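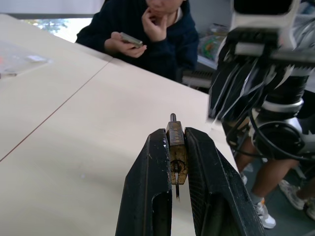 # Little Brass Locks – Saturday at the Varncombe Bench

The padlock table is back, and I am so happy about it! Varncombe opens its workshop one Saturday a month to anyone who likes small old hardware, and this time we gave the whole morning to padlocks. People brought them in from garden sheds, toolboxes and junk drawers (one cookie tin alone weighed 900 grams), and we spent hours turning them over, trying keys and arguing cheerfully about polish.

The brass one at the top of the page is my favorite of the bunch. I love a worn yellow body with those dark stains and blotches all over it, and the little round keyhole near the bottom of the face is just right. Please, please don't buff a lock like this! Years of color go in a minute, and a bright new shine never looks as good to me.

## If you have one like it at home

- Wipe the body with a soft dry cloth first and see how much you like it as it is. You may want to stop there.
- A puff of dry graphite in the keyway is plenty. Cooking oil is a terrible idea – it gums up, and then it collects every bit of pocket lint you own.
- Work the key in gently. Thin old keys bend, and a bent one can snap off inside.
- Keep the key on a string with the lock. Half the padlocks on our shelf came in without one, and matching them up again takes forever.

## From the shelf notes

The brass locks now have their own drawer, right under the Grilport trunk latches. New tags start at 2355, so if you left something with us in September, look for a number higher than that. The Vulmont hasps are still in the blue cabinet and still need sorting (next month, I hope!).

Lunch was from Bùi down the street, and the noodle soup was so good that the afternoon got going almost 10 minutes late.

Next time we're doing cupboard locks and anything with a lever in it. Bring your odd keys even if you have no idea what they open – the key jar is the best part of the day, and every so often one of them turns.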